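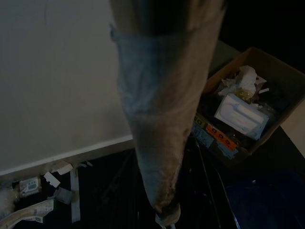 8 September 2023
Candela Arrieta and Tekle Asfaw

3.2 What the catalogues leave out

Booksellers describe ghost-town guidebooks with great care and read them, one suspects, rather less. Of the 245 listings in the Walholm sample, only 16 mention a previous reader's notes, usually as a fault. One copy, "spoiled by pencil", held the fullest index we met. Its owner had also corrected the map, with some impatience.

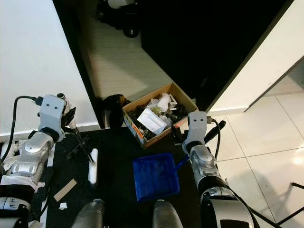 Figure 2. Cardboard box holding crumpled paper and plastic.

Prices followed jackets closely. A bright jacket over a dull text beat the reverse in nearly every pairing, and the word "scarce" was applied to a title printed in 2,000 copies, 8 of them on sale that July. We return to "scarce" in Section 4.

3 comments | 8 shares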